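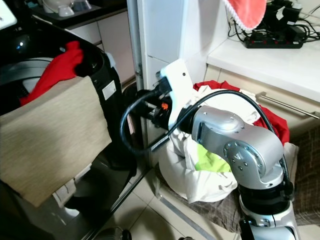 Figura 2. Braço robótico junto a uma máquina de lavar de abertura superior, com a tampa aberta e uma peça de roupa vermelha no tambor.

3.2 Carregamento progressivo de níveis

O protótipo Kukley foi desenvolvido para avaliar o efeito do carregamento progressivo na continuidade de jogos de exploração em primeira pessoa. O mapa de teste, Gurncombe, divide-se em 63 células de dimensão fixa, cada uma com geometria, texturas e malha de navegação próprias. Em cada instante mantêm-se em memória a célula ocupada pelo jogador e as que lhe são adjacentes; as restantes permanecem em disco, em formato comprimido.

A ordem de leitura é determinada por uma fila de prioridades, atualizada a cada 6 fotogramas. A prioridade de uma célula depende da distância ao jogador e do ângulo entre a direção do movimento e o centro da célula. Seguiu-se a formulação de Sæther, com uma alteração: o peso angular é anulado quando o jogador está parado — caso frequente nos diálogos e na consulta do inventário.

Compararam-se duas configurações. Na primeira, designada Chiba, a descompressão decorre na linha de execução principal. Na segunda, Flunine, é delegada em 2 linhas secundárias, e a principal limita-se a transferir os dados para a memória gráfica. Cada configuração foi executada 1000 vezes sobre o mesmo percurso gravado, com a semente aleatória fixa e a sincronização vertical desligada.

Registaram-se o tempo de cada fotograma e o número de células pedidas e não disponíveis à entrada do jogador. As execuções interrompidas por erro do controlador gráfico foram repetidas e não entram nos valores da secção 4. O consumo de memória foi medido à parte, com o áudio desativado.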